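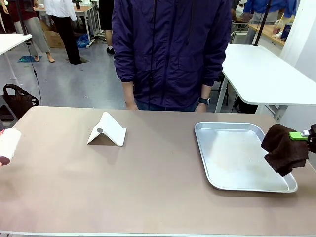
Babatunde Jibrin wrote in after the last issue of this guide to ask why a two-armed cell needs a standing rule at all, when the arms already slow down on contact. Slowing down is a setting, and settings get changed. Section 9 stays.

9. People at the table while the arms are live

9.1 Before you enable the arms, set the speed limit to 120 mm/s on the Nitora panel. The panel will accept higher values without complaint. Do not take that as approval.

9.2 Agree who holds the stop button. One person, named aloud.

9.3 Anyone standing at the far side keeps their hands off the tabletop until both arms report HOLD.

9.4 Place trays and stands by hand with the arms in HOLD, then step back and call "clear".

9.5 For cloth tasks, set the grip to profile 105. Watch the loose folds -- they can catch on a tray rim, and the force reading may not show it.

Note: Pereyra's checklist treats a green status light as proof that it is safe to reach in. We have seen no evidence for this at Beditthorpe. Use HOLD.

Caution: Fault 558 means the arm has lost its position. Do not clear it from the panel and carry on, whatever the Vikwood quick-start card says. Press stop, re-home both arms and begin again at 9.1.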